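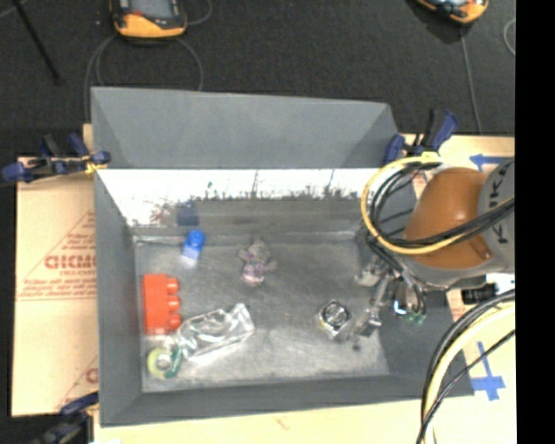 Bin and arm, camera side

Teleop demos: clear plastic keeps failing

Vratislav Urban
I'm recording pick demos by remote control, mixed objects in a gray bin. Block, plush toy and tape roll all train fine. The crumpled clear plastic doesn't. I have 1713 demos in total and the policy still closes beside it. Record more, or change how I drive the arm?

Aldana Orellana
Check how many of the 1713 start with the plastic. People driving by remote pick the easy things first, so the hard item only shows up when the bin is nearly bare. Pick it first in your next 12 runs and look at the approach. Come down slowly and pause before closing. Drop any run where you corrected more than twice. The shiny wall and floor don't help either, so try moving the light before you record again.

Gallardo
2000 demos minimum. Worked for me.

Rastwood
Had this in January with bags. Guiding the arm by hand gave me cleaner grasps than the remote, but my hands were in every shot and I had to redo it.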